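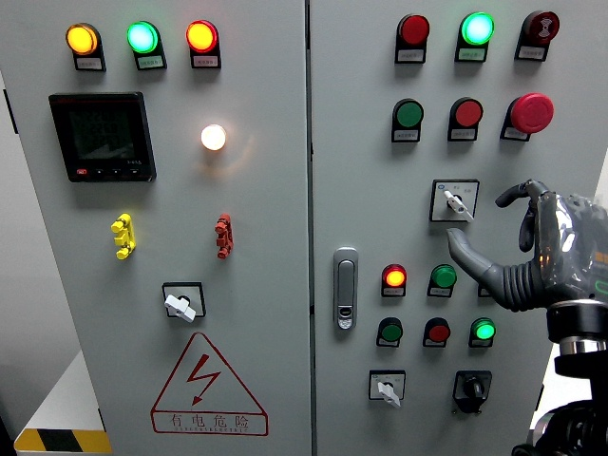 Where we are with the Bristgate Muster

Hi Beverley, you asked for a page or so before the next payment goes out, so I'm writing this at the kitchen table with the old parade programs spread all over the place. It's been a busy spring!

Quick recap for anyone at Florkley who's new to us. The Muster is the march the old Bristgate garrison held every May, with the oak sprigs and the drum and the roll call of pensioners on the green. It fell away when the barracks shut and we've been bringing it back, this time with a written history to go with it. Your grant pays for the research, the uniforms and the printed booklet.

The research

Further along than I promised, which never happens to me. Přemysl Kuruc has been through the garrison order books at Cosgrove and found the route for 7 different years. They don't agree! The early marches went down Mill Street and around the back of the church, and the later ones cut straight across the green (I suspect somebody's knees). We're going with the later route. The church lane has steps now and several of our marchers use wheelchairs.

He also found the words of the roll call, in a clerk's handwriting so bad that we spent a whole evening on one line. We still have two words we can't read and I've left them blank in the draft.

Uniforms

Slower. The Fustov workshop has finished 3 of the long coats and they're gorgeous, heavy as a wet dog but gorgeous. The buttons came in the wrong size and had to go back. I'd hoped to have the full set by now and I don't. The sergeant's sash is done, and so are the drum cords.

The booklet

Text is drafted up to chapter 2. I want to add the letters from the pensioners' families, and for that I need signed permission from each of them, so I've been on the phone a lot. One lady read me her grandfather's whole account of being rained on during the salute, and I would run it complete if the page count allowed. The print run stays at 2000, same as in the application.

Money

We're under on travel and over on cloth. I'd like to move what's left in travel across to uniforms, if you're okay with that. Could you let me know before I pay the next Fustov invoice? The updated sheet is in the shared folder, second tab.

Coming up

A rehearsal walk with the drummers, early, before the traffic gets going. Then the chapter on the barracks years, which I keep putting off, and a second try at the buttons.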